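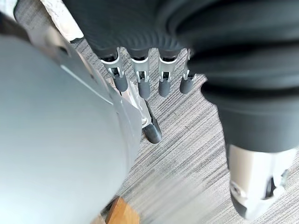 8/20/18
主讲：Thongchai Petchrat

《在共享工坊里给机器人装一只手》讲稿备注

（开场，先别急着翻页，等后排坐下来）

大家好，我是 Thongchai，中文讲得有点快，听不清就举手，我慢下来再讲一遍。今天讲的东西叫 Driston，一台我们在 Zistholm 的共享工坊里拼起来的机器人。名字没有什么深意，工坊门口那条路就叫这个，当时建文件夹要填个名字，顺手敲上去，后来想改也改不动了，所有脚本里都写死了。

今天只讲手，还有手跟胳膊接起来的那一段。腿、电池、视觉都不讲，要讲的话得讲到明天早上。有人对走路感兴趣的，散场以后来找我，我可以抱怨很久。

（这里问一下：在座有多少人自己装过夹爪？看举手情况，如果很多，下面第一部分讲快一点）

一、为什么要五根手指

这个问题每次都有人问，那我先答了。两片式夹爪我做过，做过好几版，便宜、结实、好控制，抓积木抓杯子都没问题。如果你的目标是把东西从 A 挪到 B，请用夹爪，今天的内容可以当故事听。

我们非要做手，起因特别俗：工坊里的工具全是给人用的。螺丝刀、砂纸块、卷尺、抽屉把手，都是照着人手做的。我想让 Driston 在工坊里帮忙递东西，就得让它握得住这些。用夹爪也能夹螺丝刀，可是一拧就转，转完就掉，掉完我还得弯腰去捡。捡了一个冬天，腰先受不了了。

所以定下来：四根手指加一个拇指，排法照人手来。手指关节是金属的，结构露在外面，连杆和销子都看得见，指尖包深灰色的软胶。外面掌心和手背再套一层黑色的罗纹布套。布套这件事后面要专门讲，它给我惹的麻烦比电机还多。

（喝水）

二、手指

先说手指本身。我一开始犯了一个很典型的错误，就是想把每根手指都做得不一样。食指灵活一点，小指短一点，中指力气大一点……听着挺好对不对？画图的时候我高兴坏了，每天晚上画到很晚。结果一到加工就傻眼，每种零件都要单独开一次机，单独试装，备件也要单独留。坏一根小指，抽屉里翻出来三根食指，装不上去。

第二版就老实了，关节段尽量用同一套零件，差别放到指尖上去做。指尖是胶的，用模子浇，要长要短改模子就行，一个下午的事情。换指尖也方便，拧下来拧上去，现场就能换。这个思路我推荐给所有在家里做的人：硬的部分统一，软的部分随便折腾。

连杆的销子是从 Markitz 订的。Markitz 是我们那边的一家小铺子，主要卖钟表和缝纫机配件，老板听说我要拿来做机器人手指，先是沉默，然后给我看了一整盒我从来没见过的小销子。那盒东西改变了我的设计！之前我自己车的销子总有点松，手指空转的时候会哒哒响，换成他的以后安静多了。

一整根手指连胶头称下来是 153 克。我知道做竞赛的朋友听到这个数字会皱眉头，太重了。对，是重。减重我试过，在关节段上多开几道槽，开到后来一用力就歪，又退回来。槽还留了几道，主要是为了能看见里面、能伸镊子进去。装配的时候你会感谢每一个能伸镊子进去的口子。

（备注：如果有人问能不能全用打印件，答：能，我们第一版就是，撑了不到一个月。销孔会磨大。要打印的话，孔里压个金属衬套）

三、拇指，最难的一根

拇指我做坏的次数最多。四根手指说到底就是弯和直，拇指还要能横过来，对到别的手指那边去。这个“横过来”的轴放在哪里、斜多少，我看了很多资料，越看越糊涂，最后用的办法特别土：我戴上一只劳保手套，抓着工坊里各种各样的东西，让朋友用记号笔在手套上画拇指根部的位置，画完再量。手套画得像一张地图。

量出来以后，轴的方向比我原来想的要斜得多。按这个改完，握螺丝刀一下子就稳了，拧的时候不太跟着转。我当时在工坊里喊了一声，隔壁做陶的那位把一个碗弄歪了，到现在我还欠她一顿饭。

拇指的胶头也做得长一些，接触面大。胶头材料我不推荐具体牌子，只说一条经验，选软硬的时候别在手里捏，要装到手指上去试。手里捏着觉得合适的，装上去一般都太软，抓重一点的东西指尖会往旁边溜。

四、布套（这一段大家听完一般会笑，留一点时间）

好，布套。

最早没有布套，手背上的线就那么露着。我们工坊有锯末，有金属屑，还有一只来历不明的猫，三样东西都喜欢往线里钻。所以要罩起来。第一反应是做硬壳，硬壳好看，可是手指一弯，壳和关节就打架，让位让来让去，壳上全是缺口，最后什么也没挡住。

后来换成布。我用的是有弹性的黑色罗纹布，罗纹的方向要顺着手指，这样弯的时候能拉开，松的时候能收回去。方向裁反了会怎么样？会勒。我裁反过一次，手指回不到全开的位置，我查电机、查控制、查供电，查了两个晚上，把布套脱下来，好了。

（这里停一下）

胳膊那一段也用黑布包着，一直包到肘那里，末端把金属关节露出来。为什么露着？那里有几颗螺栓是要经常紧的，每次都脱袖子太烦。做衣服的人跟我说可以装拉链，我装了，拉链头卡进了关节缝里，那天就到此为止了。现在没有拉链。

布还有个问题是褶子。胳膊弯起来，肘弯那边会堆一坨，堆多了会顶着布往手腕走，手腕那里的套就鼓起来。我的处理是在里面缝两条松紧带，把多余的布往回拉。缝得很丑，反正在里面。

给我裁布的人在 Laskowska 街上开改衣店，她从头到尾只问过我一个问题：“这个人的手是不是有点肿？”我说是，里面装了不少东西。她就给我放了一点量。这点量放得特别对，后来加线的时候正好用上了。

五、校准

好了，机械讲到这里，下面讲软件，会稍微闷一点，我尽量短。

每根手指装好以后，发一个“弯一半”的指令，弯出来都不一样。零件再统一也不一样，线的松紧、胶的厚薄、布套拉着的力，都掺在里面。我的办法是做一张表，指令多少、实际弯到哪里，一格一格填进去，中间的部分插值。现在这张表有 176 行，都是我半夜对着量角器填出来的。对，量角器，学生用的那种塑料的。

有人会问为什么不在关节里都装传感器。想装，塞不下，塞得下的我买不起。表这个办法笨，可是有个好处，出了问题你打开文件就能看见，哪一行数字怪怪的，一眼的事情。

注意两点，写过的人都知道，我还是啰嗦一下：

校准的时候布套一定要穿着。光着校准，穿上布套再用，等于白校。我白校过。

还有就是每根手指要从直的往弯的走一遍，再从弯的往直的走一遍，两个方向分开记。回程的间隙很可观，混在一起取平均，结果两边都不准。

（如果时间紧，下面电流那一小段跳过）

电流的事情简单说说。我们用电机电流来猜有没有抓到东西，电流突然上去，就当是碰到了。抓硬东西很灵，抓海绵基本靠运气。布套打褶的时候电流也会上去，于是机器人会觉得自己抓到了一个并不存在的东西，很郑重地捧着空气走过来递给我。我每次都接。

六、在工坊地上干活

我们那块地方铺的是灰色条纹地毯，以前是办公室，铺地毯做机械听上去不太妙。小零件掉下去就找不着了，浅灰、白色、炭灰色的条纹混在一起，银色的销子落进去跟隐身一样。我现在的习惯是装手指一定在托盘里装，托盘底下垫白毛巾，掉了也弹不远。

地毯也有好的一面。调试手臂的时候常常要把它放低，手垂下来，指尖离地很近，我又老是算错那一点点距离。指尖碰到地毯，顶多蹭一下。要是水泥地，胶头早就换了不知道多少副。所以我在代码里给手的最低高度设了一道线，这道线改过很多次，每次都是往上抬。

另外，手垂着的时候是检查线的好时机。重力帮你把手指拉直，哪根不直一眼就看出来。我每次开机先让手垂一会儿，看一看，再往下走。

还有安全。家里做、工坊里做，旁边总有人走来走去。我们的规矩是急停按钮不固定在桌上，谁在调试谁就拿在手里。拿在手里你就没法一边调试一边吃三明治，这个损失我接受了。四月那次手臂突然往旁边甩，按下去及时，甩到的是一卷包装纸。查下来是一个插头没有插到底，响声都没有的那种。从那以后所有插头我都画了对齐线，白色漆笔，两边各一道，对不上就是没插好。

（翻页，剩下的讲到哪里算哪里）

七、花了多少钱、多少时间

每次都问，那我说个大概的感觉，数目我不报，报了家里人会看到录像的。电机最贵，贵得比别的加起来还多。布最便宜。最贵的错误是一次买齐了所有电机，后来手指改版，尺寸全变了，有一半现在在给孩子的小车当轮子电机，那辆车跑得飞快。

所以如果你也要做：先买一根手指的料，做一根，让它在桌上弯来弯去，弯到你烦为止。销孔松了没有，线毛了没有，胶头裂了没有，看过了再买剩下的。我第二版就是这么做的，那根试验手指现在还夹在台钳上，有人来参观我就让它弯一下。

时间上，装配其实很快，返工很慢。线换一次要拆掌心，拆掌心要脱布套，脱布套要先把指尖拧下来。这个顺序我到第三版才想明白应该倒过来设计，先想怎么拆，再想怎么装。目前只改了一半，拇指那边还是老样子，换线照样要拆一个晚上。

八、接下来

手腕要重做，现在只能转，不能侧着摆，拿抽屉里的东西很别扭。布套想换一种耐磨一点的，掌心那里快磨薄了。左手还没有开始做，零件倒是已经堆了一盒，盒子上写着“左”，里面有几件是右手的，我知道，别说了。

图纸和那张校准表都可以给，散场以后留个邮箱就行。表直接拿去用是没有用的，你的手跟我的手不一样，但是格式可以照抄，省得自己想列名。

提问时间。（记得重复一遍问题，上次录像里完全听不到观众说什么）

常被问到的，先备着：

问防水吗——不防。咖啡也不防。
问能不能弹琴——能按，节奏没法听。
问握手行不行——行，先把力度限到最低那一档，再伸手，急停在我手里，放心。

Zistholm 共享工坊 ｜ 联系：请到工坊前台留言，注明 Driston ｜ © Thongchai Petchrat ｜ 返回顶部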